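Ticket 986 — Wovis brewer, Carrilho break room
Opened 2018-03-12 by Horácio Falcão

Brewer stops mid-cup and shows error 4. Descaled it, no change. 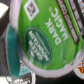 Pod with green foil lid, Green Mountain.

Reply from Sumell support: Error 4 is low flow. Clean the needle, then run six cups of plain water with no pod.

Did that. The first
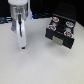 two cups ran fine, then the error came back on the third. The counter in the menu reads 4,000 — is there a service limit? 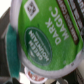
Dark Magic pod, lid up close.

Sumell: No limit, but the inlet filter is due. Order the Ullaren one and reset the counter.
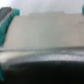

Flat beige-gray piece, smooth side.

Filter fitted, counter reset. Six cups, no error. Please keep the ticket open until June.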